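Household Textiles -- Session 4 handout
Linen: from plant to cupboard
Preltcombe Adult Learning, October 23, 2021

Notes only, not a full script. Bring last session's sheet on cotton, we will need the weave diagrams again. Samples go round in the second half, please pass them on and don't keep them.

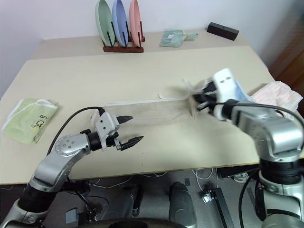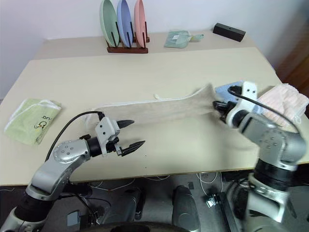

Linen comes from the stem of the flax plant, cotton from the seed head. Most of what follows comes down to that. Stem fibres are long, stiff and strong, and don't stretch much, so the cloth creases and stays creased. Look at the beige towel in both pictures -- long narrow piece, one end held up and the cloth creased there. A fabric with more spring in it wants to go back to where it was. Linen doesn't, much. Weigh that up before you buy a linen tablecloth and no iron.

1. Growing and pulling

Flax sown in spring, pulled in August in our part of the world, earlier in a hot year. Pulled, not cut -- you want the full length of the stem, root end included. Seeds taken off first (rippling). Seed goes for oil or for next year.

2. Retting

Means rotting, more or less. The gum holding fibre to stem has to be broken down. Two old ways:
Dew retting -- stems laid out on grass, turned, several weeks. Greyish fibre. Depends on weather.
Water retting -- in a pond or slow stream. Quicker, paler fibre, terrible smell, bad for fish. The Preltcombe parish book has a complaint from 1783 about flax in the mill stream, copy on the back table.
Over-ret and the fibre goes weak. Under-ret and it won't come away clean. Hard to judge, growers tested a few stems by hand every day.

3. Breaking, scutching, hackling

Break the woody part, beat it off, then comb. Short bits left in the comb are tow -- used for sacking, string, coarse cloth. Long bits are line. Good table linen is line.
The Busby frame (see sheet 3) did breaking and scutching in one pass. Wasteful but fast.

4. Spinning and weaving

Wet spun for fine smooth yarn, dry spun for rougher. Linen yarn snaps if it gets too dry on the loom, hence the damp weaving sheds and the bad chests that came with them. Dumitrescu's chapter on the sheds is the best short account, read it for next time. Skip the tables.
Plain weave for sheets and tea towels. Damask for tablecloths. Huckaback for hand towels, has little raised floats wich take up water.

5. Reading a label

"Linen" on its own should mean flax. "Linen look" means nothing at all. "Linen union" is usually cotton one way, linen the other. The Olano sample cards, no. 6 onwards, are all unions -- see if you can tell by feel before turning them over.

6. Care

Wash fairly cool, plenty of water, don't cram the machine.
Pull to shape while damp. Corners first, then the long sides.
Iron damp, wrong side first if it's dark.
Don't always fold on the same line, fibres crack along it. Old tablecloths nearly always go at the fold.
White linen can go outside in sun. Coloured, keep out of it.
New linen feels stiff, softens with with washing. No need for softener, it coats the fibre and the towel stops drying anything.

For next time

Dumitrescu, the sheds chapter, starts p. 80. If you have the older printing it's p. 282 in the combined volume.
Bring one piece of cloth from home you think is linen. Doesn't matter if it's stained.
Wool after that, so moths.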